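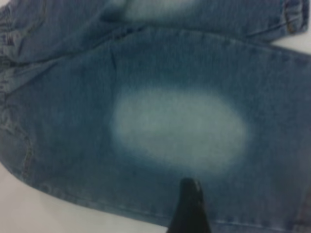 Stirik folding method

Stirik is a way of getting a robot arm to fold pants and other floppy clothes using mostly the camera at its wrist. I keep this entry up to date myself, so it's written the way I'd explain it to you over coffee, and I've used it enough to have opinions (you'll find them mixed in with the facts, sorry in advance). The name covers both the method and the small bundle of code that goes with it.

Background

Most cloth folding work I grew up on starts with a camera hanging over the table. You get the whole garment at once, you find the outline, you pick two corners and off you go. That works great for towels! Towels are lovely, flat and square. Jeans are a different animal. They're thick, they have seams that push back, and once one leg is lying over the other the outline from overhead stops telling you which layer you're about to grab.

Stirik came out of a project at Gallemis, a small lab where I spent a good chunk of my working life arguing about denim. The idea was to lean on what the wrist camera gets when it's really close to the fabric: the weave, the stitching near an edge, the dark line of a fold. Up close you lose the shape of the garment, but you gain all this local stuff that a far-off camera smears into one blue blob.

How it works

The method has a slow part and a fast part. The slow part runs before each grasp. The arm comes down near the cloth and the model marks every pixel as one of a few things: open fabric, seam, hem, fold ridge or table. From that it guesses which edges belong to the same layer. A stitched edge with table right beside it is a good sign that you've found the true bottom of something. A soft dark ridge with more cloth on both sides is probably a fold, and you don't want to pinch there unless you mean to.

The fast part takes over once a finger touches down. It watches a small patch of cloth right by the fingertip and tracks how the weave shifts. If the weave slides along with the finger, the finger has hold of the layer. If it stays put while the finger moves, you're skating over the top and the controller presses a little more or backs off and tries a new spot. I love this part. It's such a simple check, and it caught more bad grasps for us than anything fancy we tried.

There's no force sensor in the basic setup. You can add one, and people do, but the published version does without.

The faded patch problem

Anyone who works with worn or washed denim runs into this sooner or later. Jeans with big pale areas, the kind with soft blurry borders where the white drifts off into blue, give the edge finder fits. The early model took the pale area for table. It would see blue, then a light band, then near-white, and decide it had reached the end of the leg. Then it would try to pinch an edge in the middle of flat cloth – over and over, very politely.

On a white table it's even worse, as you'd expect. A gap between two legs and a faded spot on one leg can come out nearly the same brightness. What separates them is texture. Even where denim has gone almost white you can usually still make out a bit of the weave, and a smooth table has none. The way the color changes helps too: a real edge tends to have a line of stitching just inside it, while a faded spot just melts away.

So the fix was to stop trusting brightness so much. During training, the colors in each picture get shuffled and washed out at random while the fine grain is left alone, which pushes the model to look at the grain. We also added fake faded ovals to plain pants pictures, with blurred rims of different widths. It felt silly and it worked really well.

Results

The main test set has 300 folding attempts, all on long pants, laid out with one leg partly over the other. The training pictures came to more than 700 close-ups, which is tiny by current standards, and I still think that's the most interesting thing in the write-up. The first model got 58 percent of its grasps on the right layer when the pants had faded areas. The retrained one did clearly better on those, and a touch worse on very dark denim, where the grain is hard to pick up in even light. I wish we'd reported that second bit more loudly.

A full fold takes 3 grasps when everything goes right. Side seams are still the most common place for things to go wrong, mainly where the cloth puckers and the little shadows look like fold ridges.

Limits

Focus is a big one. A wrist camera that close to the cloth is often slightly soft, and if the weave blurs out then the fast part has nothing to track. Backing the arm off helps the focus and hurts the detail, so you end up hunting for a height you can live with. The finger also covers part of the very spot you care about. A black finger at least stands out well against blue cloth, so masking it is easy, but what's under it is a guess.

Knits are mostly out of reach. The weave check expects a diagonal grain or something close to it, and stretchy fabric moves in ways that look like slipping when it isn't.

Related work and variants

Ong is the version with two arms. It keeps the slow part as is and gives each arm its own fast part, and the arms only share which layer they think they're holding. It's quicker on long pants and fussier to set up.

Zerkberg is a set of test garments and layouts put together for comparing methods like this one. It has a whole section of faded and patchy denim, which I was very happy to see, and a section of black jeans that I'm still a bit scared of. Stirik scores on the black ones haven't been added yet.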